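4. Your first cloth shift with the gripper

I wrote this section after my own first week at the Longo tables, so it's the stuff I wish I'd had!

4.1 Put on the head camera and run the cable down your front.
4.2 Set the marker card where the gripper can see it.
4.3 Close the fingers on the cloth and lift slowly.
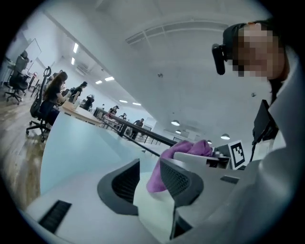

Fig. 18. Cloth held between the two fingers.

Caution: keep your sleeves clear of the fingers.

4.4 Let go, then log the try on sheet 129. We used to fold all day (my wrists remember). Now we show the moves and the robot learns them, so the shift is more talking 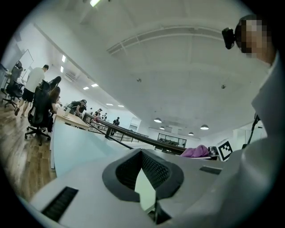 and more paperwork, but I go home less sore. Sheet full? Take it to Bezawit Wolde.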